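Arndale Games Circle
Minutes of the spring meeting, 3/30/19, upstairs room

In the chair: Adwoa Nartey
Minutes taken by: Wilson Quispe

Opening

Adwoa welcomed everyone, with a special hello to the newer faces who had come along after the December open evening and had been brave enough to come back for a meeting with an agenda. She said there was a fair bit to get through and that she would try to be quick, and then very kindly spent some time thanking people for the lifts, the biscuits and the second television, all of which were much appreciated.

The minutes of the last meeting were agreed, with one correction. Wilson had written that the group preferred the original soundtrack to Beranero, when what was said was that most people preferred the original and a strong minority wanted the new one played in the evenings. Wilson apologised and has put it right.

1. Beranero co-op nights

The co-op nights have gone very well over the winter and the whole room seemed pleased with them. We have now got every pair through the harbour chapter and all but one through the bell tower, and the last pair are stuck on the lift section, where one player has to keep the doors open while the other runs round the outside. Several people offered tips. It was agreed to leave them to it for another session before anyone takes the controller off them, as it is much nicer to get there by yourself.

There was a long and friendly talk about difficulty. The patch before Christmas made the lantern guards slower on the middle setting, and a few of us feel the tower has lost some of its bite. Others (Wilson among them, he is happy to have it minuted) found it far too hard before and would never have seen the ending otherwise. Adwoa suggested that we run the first half of each night on middle and the second half on hard, so that those who need the early bus get the gentler game and those who stay on can suffer together. This was agreed, to be tried until the summer and then looked at again.

It was also asked whether people could please save into their own slot and not slot one. The pair playing last month lost everything after the boathouse, and although they have been very good about it, it was a whole evening's play. Wilson will write the slot numbers on a card and tape it to the shelf.

2. Ernov and the high score table

We gave up the idea of a printed league last year, but the Ernov board has quietly turned into one anyway. Adwoa read out the best scores. The top run stands at 1575, set on the ice map with no continues, which got a round of applause. Second place is a good way behind. Most of us are still somewhere under 600, and Adwoa said there was no shame in that at all, as the scoring gets much more generous once you learn to chain the red gates.

A question came up about whether runs played at home should count. The feeling was that we trust each other, but that half the fun is having people stood behind you groaning. It was agreed that home runs can go on the board in pencil, and that a score goes in ink when it has been done in the room. There was some debate about turbo pads, which went on a little. In the end it was agreed that they are fine for practice and for anyone whose hands get sore, with a small T next to the score, and no more said about it.

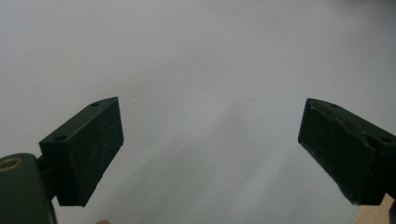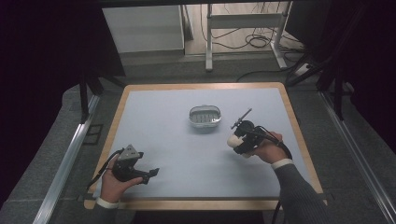 3. The Appiah weekend

The Appiah weekend is the racing one, for anybody who has not been before: two days, the same eight tracks each day, and places swapped round at lunch so that you get a turn with everybody. We have space for 40 players this year, and Adwoa reported that nearly all the places have been spoken for, although a few people have said yes in the corridor and not put their name down. If that is you, please put your name down!

Track choice took up most of this item. Everyone agreed on the quarry and the night market. The viaduct was voted in again in spite of what happened on the final bend last year. The desert track was dropped, with some sadness, as it takes so long to get round and the people who are knocked out early end up sitting through it with nothing to do. Its place goes to the cable car track from the second set, which hardly any of us have learned, and that should make it a bit fairer.

Mirror mode was proposed for the second day and was turned down by a small margin. Wilson would like it noted that he voted in favour.

Practice will be on the two sessions before the weekend. Split screen only, please, and if there is a queue then it is three races and off.

4. Controllers and the lending shelf

Three of the pads have drifting sticks and have been put in the box with the blue lid. Please don't put them back on the shelf, however well they seem to behave in the menus. One of our members has managed to clean a couple of others at home with good results and has offered to look at these as well, for which many thanks.

The lending shelf is in good shape, though the second disc of the farming game has been missing for a while. Have a look in your machine, it is very likely sitting in there. Adwoa asked people to write down what they borrow on the sheet inside the cupboard door, with a name that can be read. We still do not know who "Me" is, and he or she has had the puzzle collection for quite some time.

5. Choice for the summer playthrough

Everyone was invited to suggest one game to be played from start to finish over the summer, with the pad passed along at each save point. Four were put forward and spoken up for with great feeling. The detective game was thought lovely but short. The big fantasy one was thought lovely but so long that we would still be at it next winter. After a show of hands it came down to the submarine game and the train game, and rather than rush it we will play an hour of each next time and then vote.

6. Any other business

Someone asked whether the sound could be brought down a touch in the quiet corner, and it can. The heater by the window is to be switched off at the wall by the last person out.

A spare coat has been left on the hooks since the last co-op night. Grey, with a bus ticket in the pocket.

Adwoa thanked everyone again and closed the meeting, and most of us stayed on for Ernov.

Recent items
Co-op nights: who is on which chapter
Ernov board, updated scores
Appiah weekend: track list and sign-up sheet
Lending shelf, full list of games
Minutes of the December meeting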